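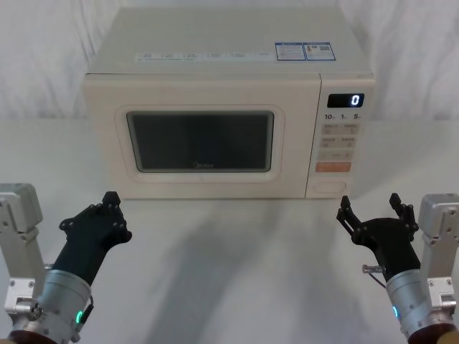
A countertop microwave oven, with labels on the top panel.

Unit 5: Household appliances and the instruction leaflet
Ornbridge College, Writing for Everyday Use
Notes by Glenys Rowbotham. Revised 1 September 2023.

Last time we looked at forms and letters. This unit is on the leaflet that comes in the box, and how to write one that a tired person can follow. You will need your copy of Chevalier, the photocopied extracts, and a leaflet from home. Any appliance will do.

Who reads it

Most buyers do not read a leaflet from front to back. They open it when they want one thing, such as how to set the clock, and they want it fast. The writer has to plan for someone who starts on page 30 and has seen none of the pages before it. Terms explained only once, near the front, will be missed. Either explain them again or use a plainer word.

Look at the Monum kettle leaflet in the extracts. It uses "vessel", "jug" and "unit" for the same part. Mark each one and choose a single word to replace them.

Order of steps

Write steps in the order the hands do them. "Press Start after closing the door" puts the second action first. "Close the door. Press Start." is better. One action to a sentence is a good rule for beginners -- you may join two short ones when they are always done together.
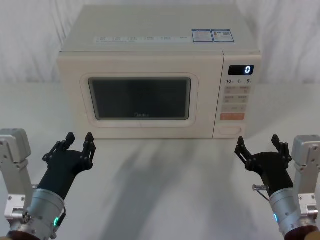

Conditions go before the action. Write "If the dish is covered, lift one corner of the lid", so that readers whose dish is not covered can skip the rest.

Warnings

A warning belongs directly before the step it applies to. A page of warnings at the front may also be needed, but it does not replace this. Say what the danger is and what to do about it. "Take care" says neither. Compare "Steam can burn. Open the lid away from your face."

Faustine Guérin's essay in the extracts argues that too many warnings make all of them weaker. Cyprian Sobczak takes the other side. Read both before the seminar and note which examples they share. 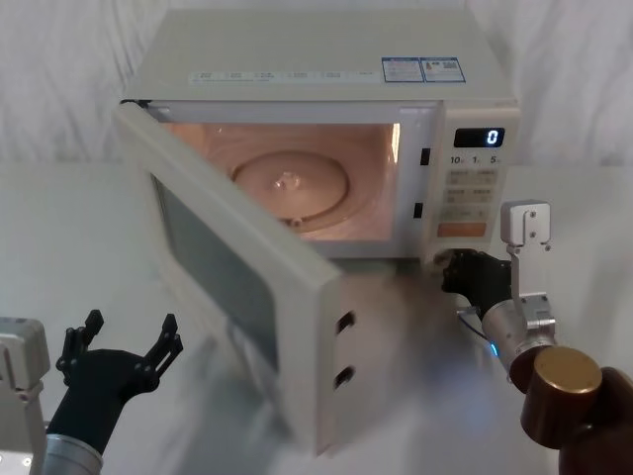
Numbers and units

Use figures for times, weights and power, and leave a space before the unit: 34 g, 1380 W. Keep the same unit all the way through. Do not change from minutes to seconds halfway down a table.

Set work

Rewrite one page of your own leaflet in no more than 30 lines. Hand in the original with it. Then give your version to someone outside the class and write down each place where they stop or go back -- do not help them. Bring these notes to the seminar in the Sternadgate building.

The longer assignment is due in January. Questions about it go to Blandine Perrin.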